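Teaching a robot to lift a lid, and what we learned about where to look

4/12/26

I promised in my last post that I would write about the lid experiments when they were finished. They are not really finished, but Oda Halvorsen has now a baby and I have the lab notebook, so I will write it down before I forget the details.

The question is simple. We train an arm by showing it what to do. A person drives the arm by hand control, the arm takes the lid from a pot and puts it beside the pot, and we record everything. After enough recordings we train a policy, which means a neural network that looks at the camera images and decides the next movement. Such policies are good when the test looks like the training. When it looks a little different, they can fail in ways that make you feel very stupid.

Our first policy, which Oda gave the name Carnero, was trained on 2,878 demonstrations. That is a big number for our small group, and it took most of the winter. On the pot positions that it had seen before, it worked well. Then we turned the pot so the handle pointed to another side, and the success fell to around half. The lid was the same and the knob was in the same place. The network had learned to use the handle as a kind of compass, and it went to a point which had a fixed relation to the handle in our recordings. In our data the person at the controls had nearly always placed the pot with the handle to the same side, because it is comfortable.

I should have seen this earlier. Holger Lunde told me in August, over a very bad coffee, that I should plot the handle angles before training anything. I said yes, yes, and I did not do it. When I did at last make the plot, it was one tall column and almost nothing on both sides of it.

There were two ways to go. We could record again with better variety, or we could change the method so it depends less on what the whole image looks like. We wanted to understand the problem, so we tried the second way first. The idea, which we call Flelton in our notes, is to split the decision into two steps. In the first step the network looks at the full image and gives only a point, the place where it believes the grasp should be. In the second step another network sees a small crop of the image at that point, together with the gripper position, and gives the movement. The second network cannot use the handle as a compass, for the crop is normally too small to have the handle in it.

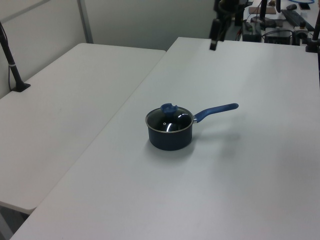

The glass lids gave us more trouble than the handles. Glass shows what is behind it and also what is above it, so the lamps of the ceiling make bright shapes on it, and these shapes move when the pot moves. In the first version of Flelton the point jumped between the knob and the brightest reflection, sometimes several times in one attempt. The arm followed it and made a nervous small dance over the pot. I have watched this dance too many times.

What helped was quite boring. We let the first network give its point for the last 6 images and not only for the newest one, and we took the median. The jumping became much less. It makes the arm slower to react if somebody moves the pot during the attempt, but in our test nobody does that. We also tried to add false highlights to the training images, painted in by a small script. This gave almost no change, and I still do not understand why. If you have done this with success, please write to me.

For the comparison we made 22 attempts for each method, with the handle direction chosen by a random list so that I could not be kind to my own method. The old policy took the lid off in 9 of them. Flelton with the median did it in 17. From the 5 failures, most were at the grasp itself: the point was correct, but the fingers closed too high and slipped from the knob. That is a different problem, and I think it belongs to the gripper depth and not to the vision.

I want to be careful here. Twenty-two attempts is a small test, with one pot and one type of lid. Hellström, the group we share our computing time with, asked me if it would hold for a lid with a flat knob, and I could only say that I don't know. I would also like to see how the old policy does if we give it recordings with all handle directions. It is possible that it would be just as good, and then our two steps are only a repair for lazy data collection. Oda thinks so. I think partly.

The new recordings start when the arm is back from Jotorside, where they are changing a bearing in the wrist. I have already printed the list of handle angles and taped it beside my screen.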